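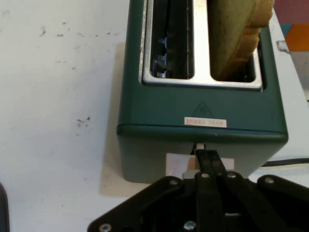

Gifty Odoi wrote in to say her Carnard gripper quit the same way mine did, on small levers, after a few weeks of daily runs.

So I'm revising my review. I gave the Carnard two-finger gripper high marks in January. It handles bread, cups and drawer pulls well, and the screws have stayed tight.

The trouble is grip force under a steady downward push. At cycle 3192 on the toaster task the left finger pivot slipped, the lever came up early, and the controller logged a good press. No fault code. The arm went on to the next step as if the toaster were running.

A missed press only costs time. A finger that lets go without reporting it is a safety problem near anything that heats. I now cut the toaster's power from a separate timer switch.

Carnard support suggested new pivot washers every 2000 cycles. The manual doesn't mention it.

Fine for light pick-and-place. I wouldn't leave it alone with an appliance.

Search reviews Go
150 shares
Contact | © Kusdale Bench Reviews | Back to top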